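Last updated: December 24, 2022
Category: Open data > Language > Word lists
2 comments -- 20 shares

# Grallau place-name spellings

Readme for the word list. Wrote this fast, will tidy up in July when the second batch goes in.

What it is: 1231 place names from the old Grallau parish books, typed out as written, next to the modern spelling. Farms, fields, creeks, a few roads. No maps, no coordinates -- names only.

Two files. names.csv is the one you want. notes.txt is my own scribbles, read it if a spelling looks crazy.

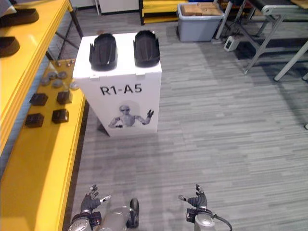

Columns: id, old_form, new_form, book, page. Book is either Nason or Heltutier, after the two sets of registers. Empty new_form means no modern name found, not that the place is gone. Please dont fill those in by guessing.

Accents kept where the clerk wrote them. Long s changed to plain s everywhere. Double letters left alone, even the silly ones. File is UTF-8 -- if you open it in a spreadsheet and get garbage, set the encoding on import.

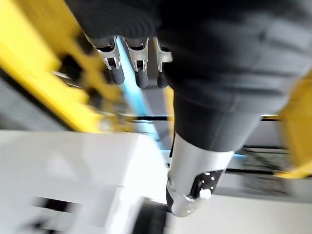
## Known problems

- Heltutier pages with water damage, some letters are my best reading, marked with ?
- same farm listed twice under diffrent spellings, not merged
- page numbers follow the later pencil ones, not the ink
- sort order ignores accents

Checked against Giáp's index where it overlaps. Where we disagree I kept mine and put his in the notes.

Use it for whatever, just credit the list and say which version.
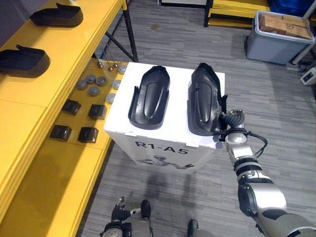
Marcela Kopecký writes that the creek names in the Nason books look like two clerks, one spelling by ear and one copying from an older list, and asks for a column saying which hand. Good idea -- not in this version. Would need to go back through every page.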